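Brevau protocol

The Brevau protocol is a set of good-practice rules for reporting how well a robot arm picks up and puts down household objects in simulation. It was drawn up at the Kutumano workshop and is used mainly by small research groups that cannot afford long trials on real hardware. It is not a safety standard and carries no legal weight, although sales material has at times presented it as both.

Background

Before the protocol, most groups reported a single success rate and left the meaning of success to the reader. One paper might count a pencil as placed if it touched the couch at all, while another wanted it to stay put after the gripper let go. Results could not be compared, and the better-looking numbers tended to come from the looser definitions. The Clorby test set, a collection of 437 simulated household tasks, was already in wide use by then and became the base on which the rules were written.

Main rules

A group claiming to follow the protocol must write down its success condition before the first run and may not change it afterward. Each task is run 1000 times with fresh starting positions. Every run counts, including those in which the simulator itself fails. Objects that play no part in the task must be left where they are, and moving one is scored as a fault even when the target object ends up in the right place. Any result based on fewer runs has to be labeled as partial.

The rule on release is the one most often argued over. The gripper must open and the arm must back away before the object's position is checked. Groups working on thin objects have complained that this punishes them for the way a simulator handles contact, and there is something to the complaint. A thin rod on a soft seat is hard to model, and a rigid, flat cushion is a poor stand-in for one.

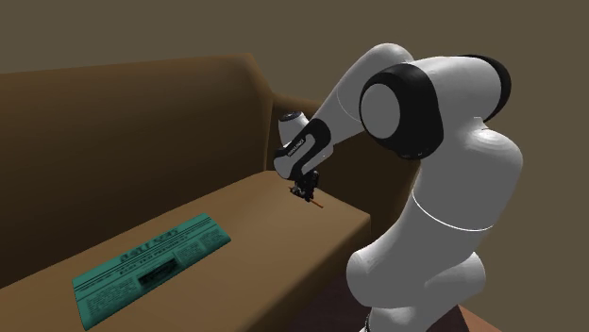 Simulated arm holding a thin stick over a sofa seat, with a newspaper lying on the same seat.

Clutter is treated in a separate section. Version 2 requires at least one extra object within reach of the arm, on the grounds that a bare surface tells a buyer very little about a living room. It does not say how close the extra object should be, and many groups place it well out of the way.

Criticism

The most serious objection is that the protocol measures agreement with a simulator. A high score shows that a control program suits the physics and lighting it was tuned on. Whether the same program would work in a home is a separate question, and the protocol has no rule that asks it. The Từ group repeated 2 of the tasks on a real arm and got much lower scores than in simulation – a result supporters put down to a worn gripper. No larger comparison has been published.

Others point out that nobody checks the paperwork. Success conditions are supposed to be filed in advance, but they are kept by the same groups that report the scores.

See also

Clorby test set
Grasp planning
Simulation-to-reality gap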